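Textiles and Clothing Care » Unit 4: Garment Handling

Chapter 7
Sorting, Straightening, and Folding Two-Legged Garments

7.1 Scope of the Chapter

Chapter 6 dealt with flat goods: towels, pillowcases, and sheets. A flat item has four edges and two faces, and almost any pair of adjacent corners will serve as a starting point. Trousers, leggings, and pajama bottoms don't behave in this way. They consist of two tubes joined to a third, wider tube, and each can twist independently of the others. A folder who treats them as flat goods will produce a bundle with one leg rotated inside the stack, and the rotation sets into a crease when the bundle is stored under weight.

This chapter covers the three operations that come before storage: locating the waistband, removing twist from the legs, and folding to a fixed width. Drying is assumed to be complete. Pressing is treated in Chapter 9.

7.2 Terms

Rise. The distance from the crotch seam to the top of the waistband, measured along the center front or the center back. The back rise is normally the longer of the two.

Inseam. The seam that runs down the inside of the leg, from the crotch to the hem.

Outseam. The seam on the outside of the leg. Many leggings have none, and the inseam must then be used for all alignment.

Rope fold. A length of leg in which the fabric has turned about its own long axis and gathered. Rope folds are common in knits with elastic content and in any garment taken from a tumble dryer in a tangle.

Working surface. Any level area on which the garment can be laid at full length. A table is preferred. A bed or cushioned seat is acceptable, but a soft surface gives under the hand and makes small wrinkles harder to press out.

7.3 Condition of the Garment Before Folding

Garments seldom reach the working surface in a foldable state. The legs are often spread apart, one may be smooth while the other is twisted, and the waistband may lie doubled under the seat. Dark fabrics add a further difficulty, as seams and folds in black cloth are hard to tell apart under ordinary room lighting. 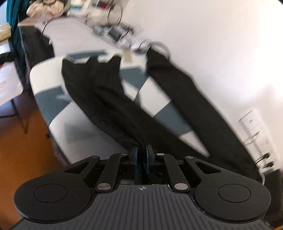 Figure 7.1. Black garment before straightening. One leg is gathered into a rope-like fold; the other is broader and smoother.

Picking up such a garment at a bunched point lifts several layers at once and tightens the twist. Two grips are therefore recommended, one at each side of the waistband. With the waistband held open and level, the legs hang under their own weight and most of the rotation comes out in two or three light shakes. Any rotation that remains is removed by hand, working from the crotch toward the hem.

Garments with a sewn-in label offer a quick check. The label is usually placed at the center back of the waistband or in a side seam near it. Once it has been found, front and back can be assigned without reference to the rise. Where the label has been cut out, compare the front and back rise as described in 7.2.

7.4 The Prornwood Exercise

The procedure in this chapter was tested in a teaching laundry at Prornwood by Iolanda Rangel and Osaze Tamuno. A group of 16 students folded 82 pairs of trousers and leggings, first by whatever method they used at home and then by the waistband method. Rangel recorded the finished width of each bundle. The home methods gave widths that varied from student to student and often from one garment to the next - the waistband method brought nearly all bundles to the width of the shelf divider.

Tamuno noted that the greatest improvement was in leggings. Students had tended to fold these directly from the twisted state, on the assumption that stretch fabric would recover in the drawer. It recovered poorly wherever the bundle was packed tightly.

7.5 Equipment

No special equipment is needed. The exercises at the end of the chapter call for the following:

- one pair of woven trousers and one pair of leggings, both clean and dry
- a working surface at least as long as the longer garment
- a tape measure
- a folding board (optional)

Read Section 7.6 in full before handling the garments. The order of steps differs for woven and knitted fabrics, and the difference begins with the first fold.

Related chapters
Chapter 6: Flat Goods
Chapter 8: Shirts and Other Sleeved Garments
Chapter 9: Pressing and Creasing
Appendix B: Shelf and Drawer Widths

Last updated: April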